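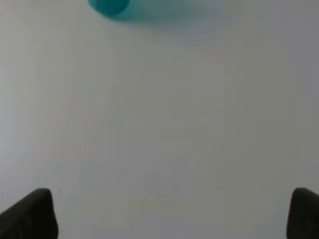 Gripper view at one of the sorting benches, fingers open, teal item ahead on or just above the pale surface.

Bench Operators (Robot Sorting) – Skatside returns centre

Cuvmont is looking for 4 bench operators to join the returns team at our Skatside site. Start date is in December. The posts are permanent after a probation period and are open to people already working for us as well as to outside applicants.

About the site

Skatside takes back reusable bottles, cups, tubs and lids from canteens and cafes, checks them, and sends them on to be washed and put back into use. Until last year all of the sorting was done by hand. Part of it is now done by robot arms at fixed benches, under a programme we call Parsa. There are 171 people on site across two shifts, and up to 9 benches will be running by the time you start.

The arms pick single items from the bench and place them in the right crate. Each has a small camera next to the gripper, and operators see that view on a screen. The picture is often soft when the arm is moving. Learning to read it is part of the training, and so is knowing when to stop looking at the screen and go and look at the bench.

What has changed

People who have done hand sorting elsewhere will find some of this familiar and some of it not. Operators no longer stand at a belt lifting items for a full shift. There is less reaching and less repeated wrist work. There is more walking between benches, more time at a screen and more written recording. Some of our staff prefer it and some have told us they miss the pace and the company of the belt. Two hand-sorting lines are staying open for odd shapes, broken items and anything that comes in badly soiled, and operators rotate on to them.

Pay for existing hand sorters who move across goes up to the bench operator grade from their first day of training. Nobody at Skatside has been required to move. Staff who stay on the hand lines keep their present grade and hours.

What you will do

Look after 2 benches at a time, plus cover for breaks.
Load items on to the bench so that the arm can reach them.
Watch the gripper view and step in when the arm misses, drops or cannot identify an item.
Pause the bench, clear it and restart it using the set procedure.
Wipe down the bench surface and the gripper fingers at the start and end of the shift, and check the finger pads for wear.
Log stoppages with a short note of what the item was and what you did.
Sort by hand when you are on rotation.
Pass on faults you cannot clear to the maintenance team. You will not be asked to open up an arm or change its settings.

What we need from you

You should be comfortable on your feet for most of a shift and able to lift a full crate with a trolley or a second person. You need to be able to write a clear note in English, a line or two is enough. Good attention matters more than speed in this job. An item that goes into the wrong crate causes more trouble further on than a bench that has been stopped for a minute.

Experience in a warehouse, laundry, kitchen or recycling centre is useful. You do not need to have worked with robots, and no qualification is required. If you wear glasses for screen work, please bring them to the trial session.

Training

Training lasts 4 weeks, all of it paid. It begins on the hand lines so that everyone knows the items and the common types of damage before they work with an arm. After that you will be paired with an experienced operator until you are both satisfied that you can run a bench alone. Safety training is given by Clenolska, who installed the benches and service them.

Hours

Early shift starts at 6 am, late shift at 2 pm. We set the rota in advance and swaps are allowed if both people agree. Part-time hours can be discussed, though not during the training weeks. There is a canteen, free parking and a covered bike store.

Recording at the benches

The gripper cameras record while a bench is running. Hands and sleeves can show up when someone reaches in. The recordings are used to look into stoppages and to improve picking – they are not used to measure individual staff, and this is written into the site agreement. You can ask for a copy of the agreement before you accept a post.

How to apply

Pick up a form from the Skatside gatehouse or fill in the one on the Cuvmont jobs page. Tell us which shift you would prefer and any work you have done that seems relevant. A CV is welcome but you don't have to send one.

We will invite people in for a short trial session at a bench, followed by a talk with a shift lead and one of the current operators. Please let us know on the form if you need any adjustments for the visit or for the job itself.

Current staff should apply in the same way and let their shift lead know.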